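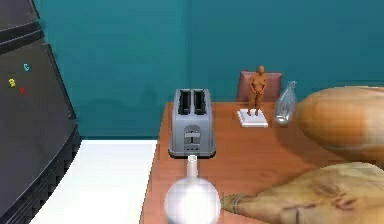 Emmett Dvorak

Teal is a color between blue and green, named for a small duck with a stripe of it on the head. The duck had the name first and has never been paid. As a color word in English it is fairly young; before it caught on, people made do with "greenish blue" and argued.

Household use

Teal reached kitchens by way of bathrooms, where it had been tried on tile. Paint makers sell it under many names, few of them teal. The Mostora color card lists 206 blues and greens, and sorts the same shade into both columns under different prices. 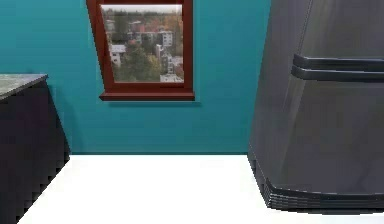 The Kapoor card, printed each November, drops the columns and simply calls anything doubtful "lagoon." Painters tend to recommend 2 coats. Homeowners tend to apply one, and then discover an interest in large cupboards.

Disputes

Whether teal is a blue or a green remains unsettled. A reader poll in the decorating monthly Wudano drew 700 replies, of which 674 could be counted. The rest had written letters. Blue won narrowly, and the magazine went on filing teal under green.

See also: Turquoise, Cyan, Duck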